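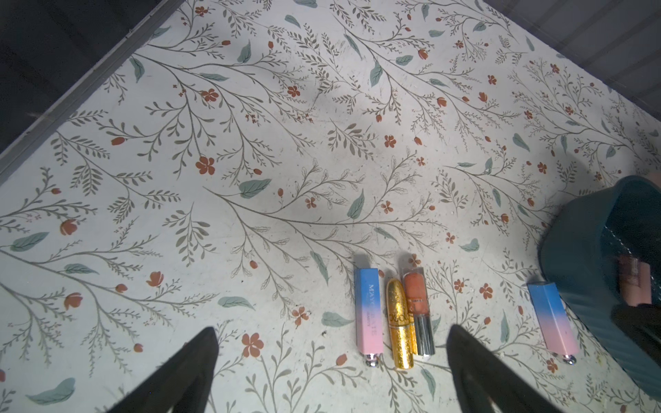

Home Features Television Style Archive

The quiet second life of a dating show contestant

By the time the final of Urker goes out in December, most of the people who took part will have been gone from the screen for weeks. The series started with 22 singles sharing a lakeside hotel, and viewers get to know perhaps half of them properly. The others get a line or two at breakfast and a taxi home.

What happens next is mostly on their phones. A contestant who leaves early can still pick up a large following, and the ones who do well at it tend to post the same sort of thing: holidays, dogs, walks with their mums, getting ready for a night out. Viewers who liked them on the programme want more of the same person, and a feed gives them that every day instead of once a week.

The makers of Urker have noticed. Contestants now get their accounts back 2 days after their last episode, where earlier series made them wait until the final. Rival show Pivton goes further and lets friends post for them while they are still filming.

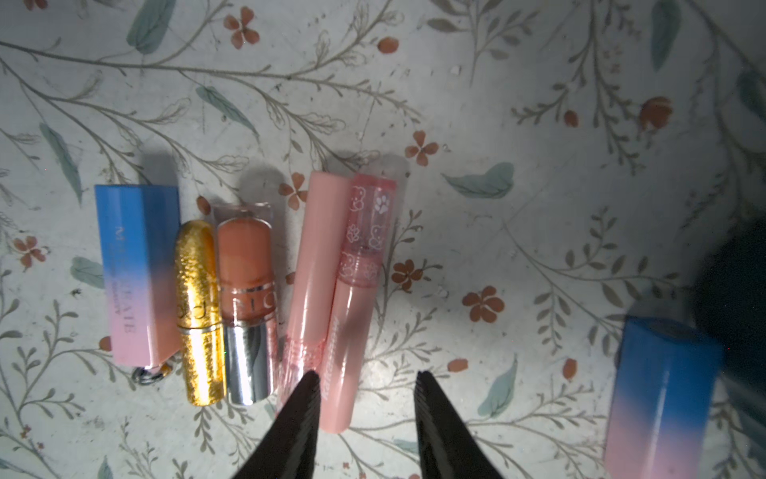 Fans are good at spotting when something has changed. If two people who were coupled up on screen stop liking each other's pictures, there will be a thread on it by the evening. One Pivton discussion ran to 209 replies over a photo of a hotel balcony, and whether the railing matched one in another contestant's post. It didn't, as far as anyone could tell.

Paid work usually follows, though it doesn't last for most. Swimwear and teeth whitening come first, then perhaps a podcast. After 3 months the next cast is on television and the offers slow down. Some go back to their old jobs – the last Urker series produced a dental nurse who is a dental nurse again, and posts about it cheerfully.

A few get asked back. Royer, the spin-off that puts former contestants together in a house in Mutavport, is casting now, and several of this year's early leavers have been posting pictures of packed suitcases.

Back to top | Contact the features desk | Copyright, all rights reserved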